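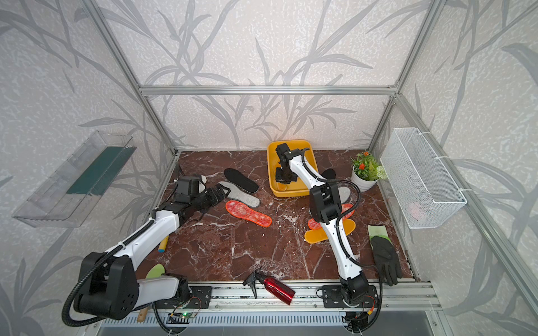
Changes to the pad and cloth laundry service from March

Sotedik customers on the Flirkidbridge route will see a few changes to the way we collect and return microfiber pads and cloths. Prices stay the same until the next contract review.

Collection moves from early morning to the afternoon. Please have your bags at the loading door by 2 p.m. The driver will leave clean stock at the same stop, so there is no second visit. Customers with evening crews told us they were running short before the old delivery came in, and the new time should put clean pads in the closet before the shift starts.

Bags are now sorted by use. Blue tags are for floor pads, white tags are for hand cloths and dusters. Anything that has been used with floor finish or stripper goes in a separate bag with a red tag. Finish hardens in the loops and spreads to the rest of the load, and last year we had to throw out more pads for that than for ordinary wear. If you run out of tags, write the word FINISH on the bag in marker and we will treat it the same way.

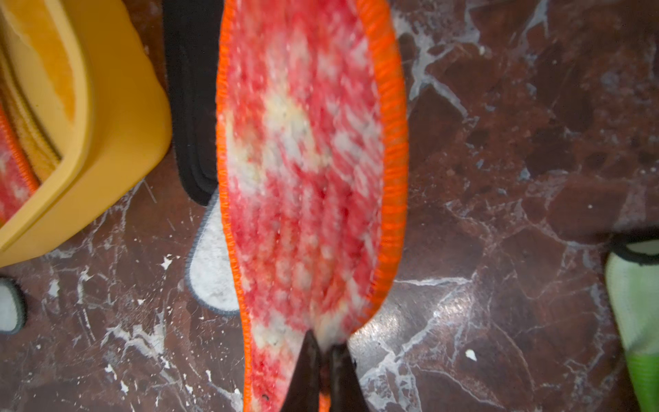 Please shake out grit, staples and hair before bagging. Pads should go into the bag damp at most. If they have been soaking in a bucket, wring them and hang them over the rail for a while first. Wet bags left over a long weekend come back to us with mildew, and the smell often stays after washing.

A reminder for sites that do some of their own washing between collections: warm water, a small amount of liquid detergent, no bleach and no fabric softener. Keep microfiber away from cotton towels, which shed lint into it. Dry on low or hang up. A pad that has gone stiff or slides over a spill without picking it up is usually coated with softener or old detergent. Run it once with no detergent at all before you give up on it.

Worn items can go in any bag with a knot tied in one corner. We look at them when they arrive and replace them from your allowance. Loose edge stitching alone is fine for a while, but a backing that no longer grips the mop frame is not.

The new Fliko counting sheet replaces the old carbon form. It has 12 lines, one per item type, and you only fill in the ones you use. The plant now handles over 2,000 pieces on a busy day and missing sheets are the main cause of short returns.

Ostap Maksymiv has taken over the route and can be reached through the usual dispatch number. Billing questions still go to Oleksandra Demchenko at the Akolgo Street office, extension 86. She also has spare tags and sheets if you are passing by.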